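Home | Events | Speaker Notes | Archive

Feb 22, 2018
By Maximiliano Bravo

Speaker notes: Keeping a Long-Running Comic Readable

Thank the Pleston library for the room. Introduce Jaruwan Phetsri, who will take questions on lettering.

Begin with the publication record. Zornatmont ran for 196 issues under four writers. The first 14 were printed in runs of up to 1000 copies, and few complete sets survive. A new reader will probably enter the story somewhere past issue 100. Pause here. 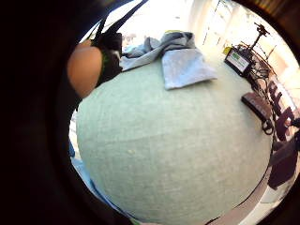
Crumpled light blue-grey cloth on green fabric.

Second point: the recap page. Early issues of Zornatmont gave a full page to earlier events. Later editors reduced this to a single caption, and letters from readers show that many lost track of the Fledov storyline. Read the letter from the June issue aloud.

Third point: changes of artist. When Huenchumán took over the pencils, the lead character's face changed but her coat and posture were kept. Ask the audience which of these they would notice first. Allow time for replies before moving to the handout.

Contact the events office | Back to top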